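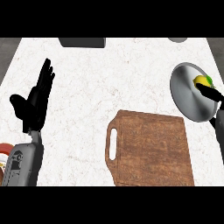
Ticket 304
Subject: Yellow sticker discount not coming off at self-checkout
Product: Brivow grocery app, linked loyalty account
Store: Pasero, Escobar Street
Status: Closed

Opened by customer, 7:40 pm

I do most of my food shopping in the evening when the reduced items go out. Tonight I bought two bags of salad, a pack of carrots, a cooked chicken and a tub of hummus, all with yellow stickers on them. I scanned the app first, as usual, then the food. The chicken and the carrots came up at the reduced price. Both salads and the hummus came up at full price.

I pressed the help button and waited, but the one assistant on duty was tied up at the other end with a return, so I paid and left. The receipt in the app shows the full price too. I still have the packaging with the stickers on.

This has happened before, in April, and I let it go that time. I'd like the difference back, and I'd like to know what I'm doing wrong, if anything.

Things I have already tried:
Closed the app and opened it again. Receipt is the same.
Logged out and back in. Same.
Checked the offers tab. There is a Pitatex offer switched on for dips and salads, 2 for a set price. I don't remember turning it on.

Support reply, 8:15 pm

Thank you for the details. Please send a picture of one of the stickers that did not work, with the whole barcode showing, and tell us which barcode you scanned. Reduced items have two: the original one on the pack and the new one on the sticker. The register only knows about the reduction if it reads the sticker.

Please also leave the Pitatex offer switched on for now so we can look at the account as it was when you shopped.

Customer, 8:32 pm

Sticker picture sent. On the salads the sticker is on the front and the original barcode is on the back, uncovered. I can't swear to which one the scanner read. I just wave the bag over the glass until it beeps. On the hummus the sticker goes right over the old barcode, so it can't have been that one. The chicken was the same as the hummus, and that scanned fine.

Support reply, 9:05 pm

We have looked at the transaction line by line. There were separate causes.

Salads: the original barcode was read both times. The store should stick the label over the old barcode, and we have passed this on to Pasero.

Hummus: the sticker was read correctly and the reduced price went on. The Pitatex offer then matched the hummus with one of the salads and repriced the pair at the offer price, which wiped out the reduction. An offer is not supposed to apply to a stickered item. We have logged this as a fault.

Workaround until it is fixed: open Offers, find Pitatex, and switch it off before you scan the app at the register. Switching it off after the first item has gone through does nothing – the offers are loaded when the app is scanned.

The difference on all three items has been put back on your card and may take a few days to show.

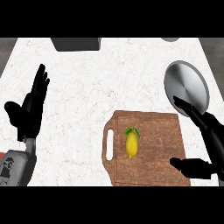

Escobar Street customer here, adding to this one as support asked me not to open a new ticket. Same fault on my account, with coleslaw and a bag of spinach. I switched Pitatex off and the next shop went through at sticker price, but the offer was back on when I opened the app the following evening. Is it meant to reset?

Support reply, 10:20 am

No, it should stay off. The app was turning offers back on whenever it refreshed the weekly list. Version 21 corrects this, and it also stops Pitatex from applying to stickered items. Please update and check that the offer switch is where you left it.

Customer, 6:50 pm

Updated. Bought reduced salad and a reduced dip tonight, with the sticker side down on the glass, and both came up right. Refund has arrived as well. Fine to close.

Closed by support, 7:02 pm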